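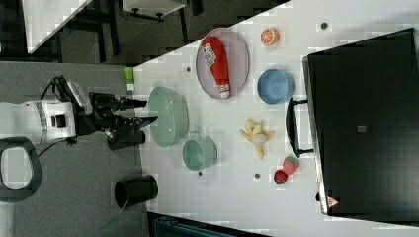
Gear Care / Checklists

Pre-Season Inspection: Rental Regulators and Cylinders
Tinia Dive Center, Arruda

Print this page | E-mail this page

Checked 24th July. Full service due in October.

1. Mouthpieces and ties. PASS, with comments. Two mouthpieces on the Grida sets had bite marks through the tab. Both replaced. Ties trimmed flush.

2. Hoses. PASS. Slide back the hose protectors and look at the crimp. Light surface cracking on set 11, low-pressure side. Tagged and taken off the rack until a new hose comes in.

3. First stage filter. PASS. No green or red dust on any of them.

4. Intermediate pressure. Watch for creep over two minutes. Set 1434 climbed slowly and did not settle. FAIL. Sent to Ikcombe for a new seat.

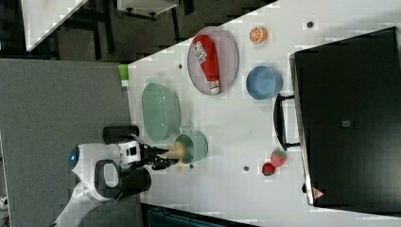
Sets that climb and then lock up can stay in use, but write the reading on the tag so the next person has something to compare it with.

5. Purge and free flow. PASS. Second stages dunked mouthpiece up, then purged. All stopped when the button was let go.

6. Cylinders. Visual stickers in date on all 35. Three valve O-rings flattened and changed. Any tank below 1000 psi goes to the fill side, not back on the rental rack. 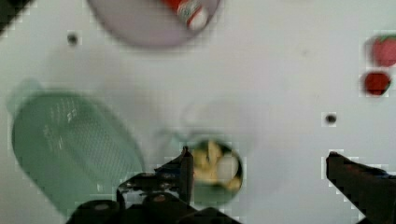

Can a set go out if only the backup second stage fails?
No set leaves the shop until both second stages pass.

7. Gauges. Needles rest at zero. One lens scratched but readable. Recheck before the October service.

Print | E-mail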